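# Picking cells at Dreltside: notes from a shift lead

The parts store at Dreltside supplies two assembly halls and a repair counter. Until last year every order was picked by hand from racking. Part of that work has since moved to arm-mounted grippers, installed under a contract with Gririk and connected to a stock system called Dekance. We spoke with one of the shift leads, who asked to be identified by role only. She has worked in the store for eleven years, the first six as a picker.

She began with the division of work, which she said is often misunderstood by people in the assembly halls. The arms handle small boxed parts and bagged hardware. Anything long, heavy, coiled or unboxed stays with the pickers.

"The list of what the arm may take is 419 part numbers," she said. "We stock a lot more than that. A part goes on the list after it has been picked 100 times in test with no drop and no wrong grip. If the supplier changes the box, it comes off the list and starts over."

The first version of the list had 298 part numbers. Growth since then has been slower than the project plan assumed. She attributes most of the delay to packaging. Suppliers change carton sizes without notice, and a carton that is slightly wider than the one on record will be gripped at the corner. The arm can lift it that way, but the carton may rotate during travel and end up across two bins.

"People ask for a better gripper. Most of the time what I need is a supplier who tells me the box changed."

The fingers are a simple two-part design that closes along a straight line. The crew checks them at the start of each shift. The check consists of closing the fingers with nothing between them, looking at the gap from behind, and comparing it with the last entry in the log. A gap that has grown since the previous entry means a loose mounting screw or a bent finger. The screw is a shift task. A bent finger goes to maintenance, and the cell is taken out of the pick rotation until it comes back.

She described the check as the first piece of the new work that the pickers took over completely. During the first weeks it was done by a Gririk technician at 6 a.m., before the shift arrived. When the technician's contract hours ran down, the choice was to pay for more hours or train the crew.

"We trained the crew. It takes a few minutes. You need decent light and you need to have seen a bad one before, so we kept a bent pair in a drawer for training."

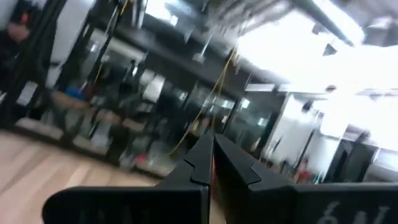
Travel speed was the next subject. The arms were commissioned at the speed in the quotation and slowed down in the second month. At full speed, light cartons shifted in the grip when the arm changed direction, and the count of cartons found on the floor went up. The present setting is lower in the long moves and unchanged in the short ones. Output per hour on paper is below what was promised. Output after corrections, by her figures, is a little higher than it was at full speed, as fewer orders have to be opened and repacked.

Cable routing has also been changed. The original runs were tied tight to the structure and pulled at the connectors when the racking was moved for cleaning. The current runs have slack in them. "It looks worse," she said. "The tidy version failed twice."

Asked what the job is like for the people who used to pick full time, she separated the answer into hours, walking and pay.

Hours have not changed. The store runs two shifts, as before, and no position was removed when the cells went in. Two pickers who retired were not replaced. She was careful to state both facts together. "If I only tell you that no one was let go, that's true, and it leaves something out."

Walking has dropped for those assigned to the cells and gone up for those who are not. The small parts used to be mixed in with the large ones on a picker's route, so that a heavy lift was followed by several light picks. With the light picks gone, the remaining routes are longer and consist mainly of heavy items. This was not considered in the project plan. After complaints in the first summer, the crew began rotating between cells and floor at the meal break, and the rotation is now written into the shift schedule.

"That was the biggest thing we got wrong. We took away the easy part of the job and called it help. On average it was help. For the person doing the floor route all day, it was a worse day."

Pay took longer. Clearing a fault at a cell requires a lockout qualification, and the qualification sits one grade above picker. For several months pickers were clearing faults under supervision without holding the grade. The matter was settled in February. Everyone who passes the lockout course now receives the higher grade, whether or not they are assigned to a cell that day. Most of the crew have passed. A few have declined to take the course and work the floor only, and the schedule allows for it – although it makes the rotation harder to fill.

Fault clearing itself is routine. The common stops are a carton out of position, a label the system cannot read, and a bin reported full when it is not. The third kind originates in Dekance. It is cleared at the terminal and does not require entry to the cell. In the early weeks, operators locked out the cell for all three, which was safe but slow. A printed card now hangs at each gate with the stop codes in two columns, entry required and entry not required.

She has one standing objection to the way performance is reported. The weekly sheet shows picks by arm and picks by person side by side. The arm takes only parts from the approved list, and the person takes everything else, including orders the arm has rejected.

"Someone in the office looks at that and sees a fast line and a slow line. I've asked for rejects to be shown under the cell that rejected them. It's been on the change list since June."

The next stage is a third cell, to be placed by the repair counter, with a different bidder, Herrera, supplying the guarding. She has asked that the floor routes be drawn up again before the cell is ordered, and that two pickers from each shift be present when they are. The first request has been accepted. On the second she is waiting for an answer.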